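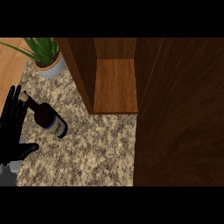 Page 16

Section 3. Adding Comics to Your Catalog

This section covers adding single issues, variant covers and collected editions to a Prurley catalog. You should already have installed the program and created an empty catalog file. If you are moving from an older version, open your old file first and let Prurley convert it.

Adding a single issue

1. From the main window, click Add, then Single Issue.
2. Type the series title. As you type, Prurley lists matching titles with the year each one started. Pick the correct year. Many series have been relaunched with a new number one, and the year is the only thing that separates them in the list.
3. Enter the issue number. Numbers such as 0, ½ and 12.1 are accepted. Do not type the # sign.
4. Press Tab. The publisher, cover date and credits fill in if the issue is in the reference list.
5. Check the credits against the inside front cover or the first story page.
6. Choose a condition grade. Leave it at Not Graded if you are not sure.
7. Click Save, or Save and Next to go on to the following number in the same series.

Note: The cover date is the month printed on the cover. The on-sale date is usually earlier. An issue dated May may have been in stores in March. Prurley sorts by cover date unless you change this under View, Sort Order.
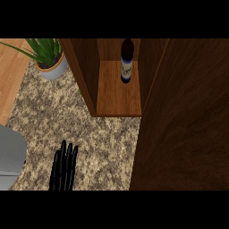
Note: If the series is not in the list, click New Series and fill in the title, publisher and starting year. You can add credits later.

Adding a variant cover

A variant is stored under its parent issue. Do not enter it as a separate issue, or your run will show a duplicate.

1. Open the parent issue.
2. Click the Covers tab, then Add Variant.
3. Enter the letter printed near the barcode, if there is one. Cover A is the standard cover.
4. Enter the cover artist. This field is separate from the interior artist and will not overwrite it.
5. For a ratio variant, enter the ratio in the form 1:25.
6. Check Owned for each cover you have. An issue counts as owned if at least one cover is checked.

For example, the Dusness series from Wondport has a standard cover and a sketch cover for its first issue. Both are written by Tineke Van Leeuwen, so the writer credit belongs on the parent issue and appears for both covers.

Later printings are also added here. Choose Printing from the Type menu and enter the number.

Adding a run

1. Click Add, then Run.
2. Choose the series.
3. Enter the first and last issue numbers. To leave out missing issues, separate groups with a comma, as in 1-14, 17-30.
4. Set a condition grade for the whole run. You can change individual issues afterward.
5. Click Preview and read through the list.
6. Click Save.

Caution: A run can hold up to 264 issues. Longer runs must be entered in two or more parts. Undo removes the last part only.

Adding a collected edition

1. Click Add, then Collected Edition.
2. Scan or type the ISBN from the back cover.
3. Choose the format: trade paperback, hardcover or omnibus.
4. Under Contents, enter the issues reprinted in the book. These will be marked Read Copy and will not count toward your single issues.

Using a barcode scanner

Prurley works with the Brinkmann hand scanner and most other USB scanners that act as a keyboard. Scan the long barcode first and then the short five-digit code beside it. The short code holds the issue number, cover and printing. If only the series title comes up, the short code was not read. Turn on add-on codes in the scanner's own settings and try again.

Caution: Do not press the scanner against an unbagged cover.

Error messages

1037: The issue is already in the catalog. Open it and raise the Quantity field if you have a second copy.

Reference list out of date: Choose Help, Update List. The list supplied with this version runs through May 2022.

For storage boxes and printed box labels, go to Section 4.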